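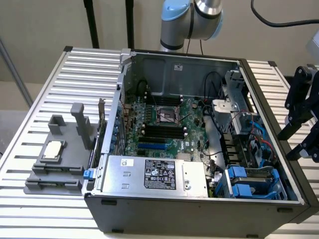 Two arms and a screwdriver: a morning at Brelwood

The refurbishing workshop at Brelwood takes in old office computers, sorts out what is worth keeping and sends the rest for scrap. For most of its life that meant people on stools with screwdrivers. Since February it has also meant robot arms, and I went along to ask the bench lead, who has been there 13 years and would rather not be named, what that has done to the job.

"Well, the first thing is my wrists," she told me, pouring tea for both of us before we'd even sat down. "You open a socket, you lift a chip, you put it down, you pick up the next one. Do that all day and you go home and can't get the lid off the jam! I don't miss that part one bit."

Last year the bench handled 2164 machines, nearly all by hand. She was expecting the arms to race through them, and they don't. A good person is still quicker on a case they know. What the arms offer is patience, and that has let her move two of her colleagues on to fault-finding, a job they had been asking for.
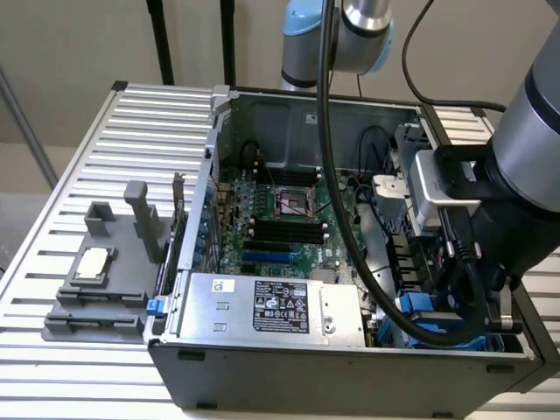

Getting the arms to work on a new kind of case falls to her team, with help on the software from a small firm called Yupanqui, and it was this she most wanted to talk about. Her people know things about computers that had never been written down, and suddenly they were being asked for all of it. Where does the processor go? On the bench it went wherever there was space, usually beside somebody's mug. The arms need it in the same spot every time, so it has its own pocket in a grey printed tray to the left of the case. "We went back and forth over that tray for weeks," she said. "Too deep, too shallow, too near the case. I've got a drawer full of the old ones, if you want a doorstop."

I asked whether people had been frightened for their jobs. She took her time over that one. "Yes, and I'd be fibbing if I said it had all gone away. We had a long meeting, and it got a bit heated, and I think it needed to." The hours have stayed the same so far, and the firm has promised training to everyone on the bench. She would like that promise in writing, and has said so.

There are smaller changes too. It's harder to chat when you are keeping an eye on an arm, and the radio has moved to the far bench, where the fault-finders argue over it. She still strips a machine by hand most Fridays, to keep her fingers in.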